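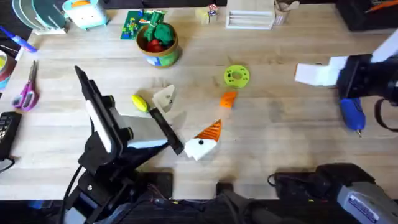
Fig. 1. The two-arm table, with toy pieces between the grippers and the bowl at the back.

Collecting Demonstrations: notes for week 3
Talha Mengal
September 15, 2020

Right, last week we did the bit with all the symbols in it, and several of you asked when we'd get to touch the arms. Soon! But first I want to talk about where the examples come from, as I think this is the part of the course that will save you the most grief later on (it would have saved me most of a May, and I'll get to that).

Words first

A demonstration, or an episode if you're reading the older notes, is one go at a task from start to finish. You drive the arms, the recorder saves what the cameras see and where every joint is, and at the end you've got one example of somebody doing the job. The policy is the thing we train on a pile of these. It gets the pictures and the joint positions and has to come up with the next movement. I'll say "policy" and "model" as if they were the same word, sorry in advance.

Our recorder is called Lerkero and the replay viewer is Esow. You'll have both on the lab machines. Please open Esow before the practical and just click about in it for ten minutes, you can't break anything from the viewer.

What goes on the table

Have a look at Fig. 1 again. The pieces in the middle are small and they're all different to pick up. The yellow egg shape wants to roll if you nudge it. The lime-green ring has a hole in the middle, so one person will pinch it across the rim and another will put a finger through the hole, and now your data has two answers to the same question. Neither is wrong, but if half your episodes do it one way and half the other, a simple policy may try to average them and go for somewhere in between. Agree on a grasp in your group before you record and write it in the log.

Then there's the orange triangle sitting on the white block with the dot. Is that one object or two? For us it's two, and the order matters: triangle first, then block. I've watched people grab the block and hope the triangle comes along for the ride. Sometimes it does, and then you have an episode that looks like a success and teaches something you never meant to teach. Mark those as "lucky" in Lerkero (there's a box for it) and we'll leave them out of the first training run.

Notice too how much else is on the table. Scissors, tape, a marker, a blue tool over on the right under the gripper. I like a bit of this. A policy trained on a perfectly bare table can get very upset the first time a pen turns up. But clutter has to move between episodes, otherwise the model is free to learn that the egg is always so far from the scissors, and it will happily steer by the scissors. My rule is to shift a couple of the background things every few episodes and to leave them alone while recording.

Shadows are the same story. The long black finger on the left arm throws one right across towards the white wedge and the egg, and from the camera's point of view that's a dark patch arriving just before the hand does. So record with the blinds up and with the blinds down, and put which in the log.

How many?

Everybody's favourite question. For the bowl task, each group will record 80 episodes. You'll train on 55 of them first, then on the full set, and compare. Please don't pick the best 55! Shuffle, then take them. If you choose the tidy ones you've made a different experiment and your two numbers won't mean much side by side.

I also want three rescues from each driver. A rescue is an episode where you begin from a bad place on purpose, say with the gripper closed beside the object, or the piece already knocked away from where you wanted it, and then you sort it out. Clean driving only ever shows the model clean situations, and its own driving won't be clean.

My lost May

I promised. A couple of years back I was at a small firm called Ketilsson, out in Jarkville, and I recorded for the best part of three weeks with the objects reset by hand to wherever felt natural. It felt random to me. When I finally plotted the start positions they were nearly all in a patch the size of a saucer, just where my right hand likes to put things down. The policy was lovely inside the saucer and hopeless outside it. I now use a printed list of positions, and you'll be using one as well. It's dull, but follow it.

For the practical

Groups of two, one driving and one resetting, swap after 22 episodes.
Home both arms before every episode.
Fingers out from between the arms before the driver presses record. Resetter says "clear" out loud.
Task: pieces from the middle of the table into the bowl, one at a time.
Stop the episode when the last piece is let go and the arm has backed off. Don't sit there admiring it, those still seconds get learnt too.
A failed episode gets kept and labelled "fail". Don't delete it.
Log sheet goes in your group folder the same day.

Reading for next week is the handout on action chunks, pages 1 to 6. Skip the proof unless you fancy it. And bring your plots of start positions, I'll be putting a few of them up on the screen.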